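From: Monique Bouvier
To: swap-and-repair list
Date: Aug 18, 2026
Subject: Re: Lost property: switch to the Tavaveo tag system?

On the list, Yousafzai wrote:
> Tavaveo say their tags cut unclaimed items by half. It's 200 dollars
> to set up and then 3 dollars a month for each site. We had 133 things
> left behind since April and most are still in the back closet. I think
> we should just sign up and be done with it. Any objections?

Yes, one from me, and it's a long one, sorry.

Half of what? I read their page twice and couldn't find what they compared against. If the "before" was a cardboard box under a desk with no sign on it, then anything would cut it by half. A sheet of paper taped to the door might do it.

Also, tags only work on things people bother to tag. Think about what gets left at our sessions. Umbrellas, single gloves, lunch boxes, kids' stuff. Who is going to stick a code on a glove? The people who would are the same people who come back for their gloves already.

I'd want three things tried first, and they cost next to nothing:

1. One place for everything. At the moment it's the closet, the front shelf and whoever's car. I don't care which we pick.

2. Something open and shallow enough that you can see what's in it without digging. A big gray bin is fine if things are spread over the bottom and not piled up. A pouch and a skateboard-like toy are easy to spot that way.
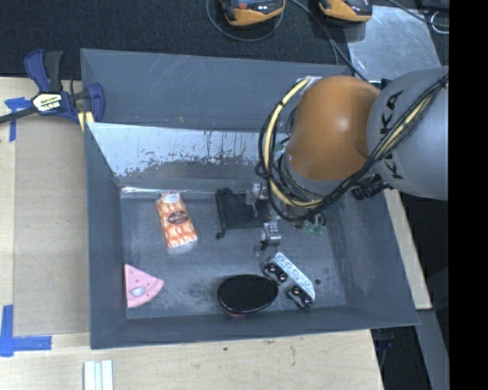
3. A date on everything, and a date when it goes. Masking tape and a marker. We said we'd do this in April and then didn't.

If we run that until the end of the year and the closet is still full, I'll happily look at Tavaveo again – or at Clonik, who at least print their prices without making you fill in a form. But I'd like to see our own numbers before we pay for somebody else's.

And can someone who has used the Citis version tell us what happens to the phone numbers people type in? I asked them by email and got a brochure.

Monique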